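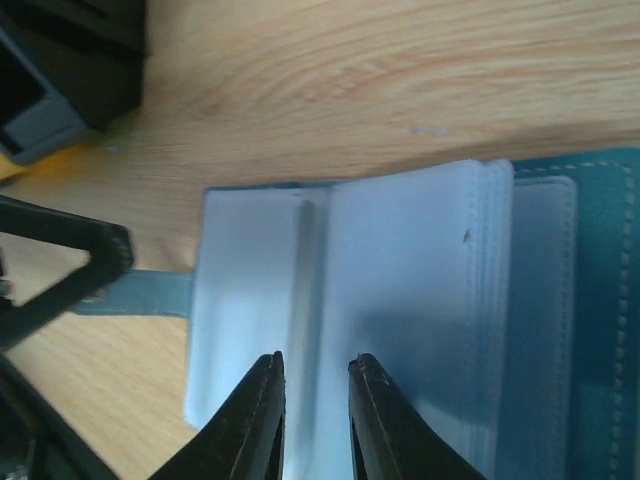

Words by our Skeswood correspondent | November

I'd only popped into the Hesine open day for a cup of tea, and I ended up staying for 42 minutes watching a robot deal with a teal card wallet! The gripper's two black fingers hovered either side of the spine, over all those frosty plastic sleeves (mine at home are just as fiddly), and the whole room went quiet.

The arm is called Gruvton and it had 11 jobs on its list that morning. Turning one thin sleeve at a time is the hardest, the team told me, as they love to stick together. I had a go with the controls myself and grabbed 2 at once. Next open day is in spring, doors at 11.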